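Gripper comparison, donut pick and place, Saturday

Low camera on the near table, donuts and both bowls in place.
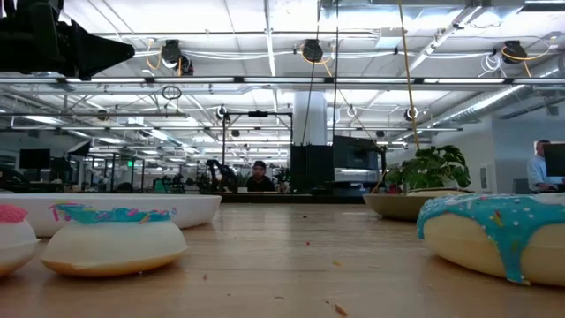 Setup

Light wood table, three donuts, white oval bowl, planter bowl with the plant left in. Task is pick one donut, put it in the oval bowl, retract. Two grippers to compare: the Oleck parallel jaw with the silicone pads, and the Ikix three-finger soft one that Biljana unpacked in March. Same arm for both, same controller, same approach height. Jaw force on the Oleck set to 8 N. I didn't touch the Ikix pressure table, it is whatever it shipped with.

40 attempts per gripper. Tayla reset the donuts by hand between attempts and I ran the Calungate logger. Start positions came from the printed sheet in the drawer, not eyeballed like last time.

Oleck parallel jaw

Fine on anything that comes in square. Across the middle of the donut it closes flat and the lift is clean. When the approach is rotated, one pad touches first and pushes the donut before the other pad gets there. The planner doesn't know it moved, so the place ends up off center and a few went on the rim of the bowl.

Dropped 2 on the lift. Both were grabs high on the frosting edge. Wiped the pads with alcohol after the second one and had no more drops, but I wouldn't read much into that.

Fingers clear the plant on the far approach if wrist yaw is limited. Without the limit it brushed a leaf on the way out and the force check stopped the run. Limit is saved in the task config now.

Ikix soft gripper

Slower. The close takes long enough that you notice it standing there. It centers the donut by itself, so the rotated approaches that bothered the Oleck were no problem. No drops on the lift.

Trouble is on release. The fingers open wide and the outer one hits the bowl rim if we go in at the same height. Raised the release point and it stopped hitting, but then the donut falls the last bit and sometimes bounces against the side. Dragica suggested opening halfway, backing up, then opening the rest. The driver only has open and closed at the moment. Asked Sieglinde if the valve block can hold a partial state. She thinks yes with the newer firmware, will check.

Camera

Low view is good for seeing finger contact and bad for judging where the donut is in depth. Several grabs looked perfect from here and were well off when I checked the overhead stream. Keep both. Don't label success from the low view alone.

The overhead lights leave a highlight on glossy glaze. The detector split the turquoise donut into two objects a few times. Turning exposure down one step helped. Jasmina wants to try a polarizer before we change anything else.

Log

Calungate wrote 1,619 entries for the session. Timestamps on the Ikix half run late against the camera stream, so line them up on the close command before comparing cycle times. I haven't done it yet and the raw cycle numbers in the shared folder should be ignored until I do.

To do

Wipe the table, crumbs and sprinkles all over it
Partial open on the Ikix (Sieglinde)
Repeat Oleck rotated approaches with the softer Delić pads
Polarizer on overhead camera (Jasmina)
Fix the time offset, then cycle times for both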